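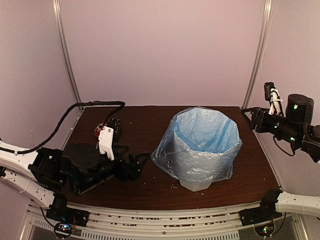

The Trash Bag Question

I have a short list of chores I would pay a machine to do, and changing the trash bag is at the top of it. Vacuuming is already handled. Dishes are half handled, if you don't count loading, unloading, and the argument about which way the forks go. But the bag in the kitchen bin has been changed by a human being, usually me, every time since we moved in, and I see no sign of that ending.

So I have been reading up. This is what I do in the evenings now. Some people bake bread.

It started with a conversation with Danjuma Odukoya, who worked in warehouses for years and has strong opinions about anything with a motor in it. I said that surely by now somebody had a robot that could take out the trash. He laughed for longer than I thought was polite. Then he told me to go home and change a bag slowly, and pay attention to my hands.

I did. I recommend it if you want to feel strange in your own kitchen. You pull one bag off the roll and it clings to the next one. You rub the top between finger and thumb to find out which end opens, and half the time you've picked the wrong end. You get it open, you shake it so the air goes in, you drop it down, you fold the edge over the rim and run your hands around it, and one side pops off. You put that side back and the other side pops off. I swore twice. And I've got ten fingers and a lifetime of practice.

Now do it with two pinchers.

That's the setup you see most often in this kind of work: a pair of arms bolted down on either side of a table, a gripper on each, a little camera riding on each wrist, and one bin. The bins are plain and the bags are thin. It looks like the least exciting puppet theater in the world, and I have become completely absorbed by it.

What makes it hard, as far as I can understand with my B-minus in high school physics, is that a bag has no shape. A mug is a mug from every side. Pick it up wrong and it's still a mug. A bag is a different object every time you touch it, and it's see-through on top of that, so the camera is looking at the table through the thing it's supposed to be grabbing. I can't always find the edge of a clear bag myself, and I'm standing right there with my glasses on.

Then there's the part where the bag is full, or a bit full. It has to come out in one piece, with whatever is in the bottom staying in the bottom. Anyone who has lifted a bag of coffee grounds by one corner knows how that story goes.
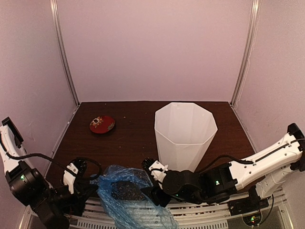

And the crumbs. I'd never thought of crumbs as a robotics problem, but of course they are. A chore is never only the chore. You take out the bag and there's a bit of something on the floor, so you wipe that, and the cloth is dirty, so you rinse it, and now you're cleaning the sink. I lose whole mornings this way. A machine that changes the bag and leaves the crumbs has done what my teenage nephew does, and he works for pizza.

Danjuma's view is that shops and factories will get there first, and that they'll cheat. He means it as praise. On a shop floor you can change the job to suit the machine. You buy stiffer bags. You buy a bin with a frame that clamps. You put everything in the same spot every single time and paint a line around it and yell at anyone who moves it. The place he used to work had a packing machine everyone called Barine, after a supervisor who also never took lunch, and it could seal a carton faster than you could find the tape. It couldn't do one other thing. When a carton came down the line with a flap folded under, Barine sealed it anyway, flap and all, and a man with a box cutter stood at the end of the line to deal with it. For a while that man was Danjuma.

My kitchen isn't going to hold still like that. The bin gets kicked. We run out of the good bags and I come home with the cheap ones, which are a different size, and which smell of fake lavender for reasons of their own. Somebody puts a pizza box in there standing up.

I did some math, because I was avoiding my taxes. Say a bag change takes me 60 seconds, swearing included. Say that one day there's a home machine that can do it, and it costs $2000. At one bag a day, that's a little over six hours of my life per year. I'd need to keep the machine going for a very long time before it paid me back, and it would want a shelf to stand on, and an update every time I was in a hurry. For $1000 I'd think about it. For $2000 I'd want it to do the forks as well.

My sister pointed out that I could also take the trash out less often by making less trash. She's a difficult woman to have at dinner.

Where I've landed, for now, is this. Can machines do chores yet? Some, if the thing being handled is hard and square and sits where it was left. Anything floppy, clingy, or damp is still ours. Laundry, bedsheets, bags, the shower curtain, that film on the top of the yogurt. I went through my own day with this in mind and was sorry to find how much of it is floppy.

I do think they'll get there, though. I used to be sure they wouldn't, and then I spent all this time looking at grippers and blue plastic, and somewhere in there I started rooting for them. You want the thing to find the edge of the bag. You lean toward the screen as if that would help.

Meanwhile the bin in our kitchen is full again and I've been writing for an hour so as not to notice. We've got four of the cheap lavender bags left. Next post will be about the gutter, which I've also been putting off, and if anyone has a ladder they like, leave the make in the comments.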